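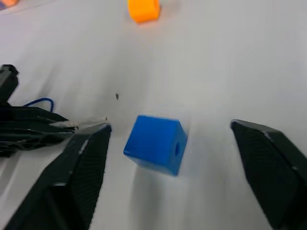
Dovwood Tenants' Advice Desk - Deposits and Fees

Sarla Kandpal has heard the pitch for deposit-free renting three times this year, and she has the brochures in a drawer. "They all have a young couple on a couch," she says. "The couple is never moving out."

Kandpal has worked the advice desk for six years. I went to see her because my own landlord had offered to swap my deposit for a monthly fee, and I wanted somebody to tell me whether I was being clever or being had.

The plan I was offered comes through a firm called Soruron. Instead of handing over $1,280 before getting the keys, the renter pays $40 a month for as long as the lease runs. The flyer calls this "keeping your money."

"Do the sum," Kandpal says, and waits while I do it. After 32 months I would have paid the full $1,280, and none of it would be coming back. "Now ask what happens if you break a window."

I had assumed the fee covered that. Under the contract I brought her, it doesn't. The landlord files a claim, Soruron pays the landlord, and then Soruron sends the renter the bill. Kandpal had marked the paragraph before I finished my coffee. It was on page six, under "General."

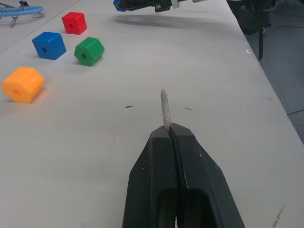 Who it suits

She won't say the plans are always a bad deal, though I pushed her to. Some people don't have $1,280 in one lump, and a short lease changes the sum. "If you're in for six months and you need a roof by the weekend, that's $240," she says. "I might take it myself. I'd just like people to know they've bought time and they haven't bought insurance."

Her colleague Noel Dumlao is less forgiving. He joined us halfway through with a stack of October letters and no interest in sitting down. "The landlord gets paid faster and the company gets paid monthly," he said. "Tell me where the renter is in that."

I put it to him that ordinary deposits go missing too. Mine did, two apartments ago, over a carpet that was already stained when I moved in.
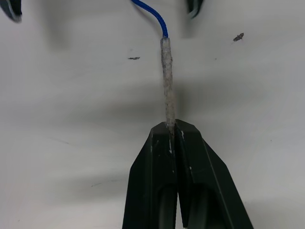
He granted me the carpet. But with a deposit, he said, there is at least a sum with your name on it and a date by which it has to be accounted for in your lease. With a fee, the argument starts after the money is gone, and often with a collections letter.

Both of them gave the same advice on paperwork: photograph every room on the first day, email the pictures to the landlord, and get the claims process in writing before signing. Kandpal also wants renters to ask whether they can switch back to a deposit later. She has put that question to Soruron twice and is waiting on a reply.

I turned down the swap. My landlord said that was fine, and then asked whether I'd seen the flyer.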